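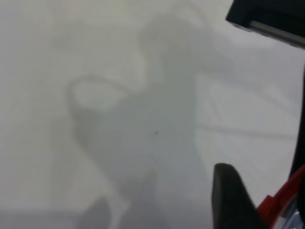

Figure 4. Wrist camera view over the tabletop, with the shadow of the arm on the surface and gripper parts at the right.

4.3 Recording the shadow reference set

The Clollolberg method estimates fingertip height from the shadow the arm casts on a pale surface. It needs a reference set for each lighting layout. Complete sections 4.1 (mounting) and 4.2 (exposure lock) before you start.

1. Clear the work area of parts and fixtures. Wipe the surface and let it dry.

2. Switch on the ceiling lights only. Turn off task lamps and close the blinds.

3. Open the Teltell console and load the profile "shadow_ref". Confirm that auto exposure and auto white balance are both off.

4. Jog the arm to the start pose, 300 mm above the surface, and select Set Origin.

5. Check the live view against Figure 4. The shadow must fall on the table inside the view and have soft edges. A loop-shaped bulge in the outline is acceptable if it stays the same between frames.

Note: If the shadow has a hard outline or appears twice, a direct light source is still on. Return to step 2.

6. Select Mask > Gripper. Draw the mask over every part of the gripper in view, including dark edges along the side. Do not mask any of the shadow.

7. Select Record. The arm descends in steps and stores 31 frames per pass.

CAUTION: Keep hands out of the work area during descent. The Record routine does not use contact detection.

8. Repeat step 7 until the counter shows at least 1057 accepted frames. Rejected frames are kept in a separate folder and can be deleted.

9. Select Fit. The solver stops after 3000 iterations or when the residual levels off, whichever comes first.

Note: Small dark specks on the surface are handled by the median filter. Larger marks shift the shadow centroid and should be cleaned off before recording.

Note: Faint lines on the tabletop do not need to be masked. Leave the texture threshold at its default value.

10. Save the set under the name of the lighting layout. Do not reuse a set after moving a lamp or changing the cable routing at the wrist.

The fitting procedure was written by Lizeth Cáceres and Khôi Diệp. The May revision changes steps 6 and 8 only.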